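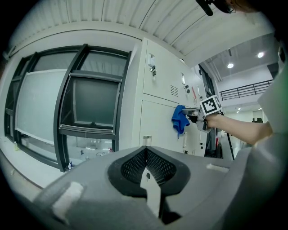

Which glue goes on the spines of the reprint batch? The cold PVA from Panwood, two thin coats, with the second coat going on once the first has gone clear.

6/2/26

Working on the Widberg reprint, the short story collection that went out of stock at both bookstores last winter. 86 copies ordered, paperback, same trim as the first printing. The text block is unchanged except for the copyright page and the two typos in the third story.

Paper came from Kutine. It feels a little stiffer than the last lot. Checked the grain on three sheets by folding and it runs the right way, parallel to the spine. Left the stack to settle overnight before cutting.

Cover proofs: the green is darker than on the 2nd proof. I held it next to a copy of the first printing and the difference is plain on the back panel, less so on the front. Sent a note to the printer asking them to go back to the earlier file. No answer yet. Don't trim any covers until there is one.

Test binding, 13 dummies:
First five with one coat. Pages pulled out near the middle when I opened the book flat.
Next five with two thin coats. Held well. Spine still bends without cracking.
Last three with two coats and a strip of mull. Strongest, but the spine comes out too thick and the cover sits crooked. Not worth it for a paperback this size.

Pressing time was 40 minutes on all of them. Tried to take one out early and the block had shifted at the head, so that one is scrap. I'd go to 60 for the real run - the shop is cooler in the morning and the glue seems slower then.

Barcode: the price on the back still shows the old one. Orbán wants the new price printed on the cover, while the other store says they sticker everything anyway. Easier to change it once for all copies. Needs a new barcode block in the cover file, so ask for that together with the green.

The knife on the small cutter is leaving a burr along the fore edge. Turned the cutting stick, which helped for a few cuts. The spare blade is in the drawer under the board shears.

Still to do: scoring test on the cover stock, labels for the cartons, and find out if Orbán takes delivery at the side door in June or only at the front.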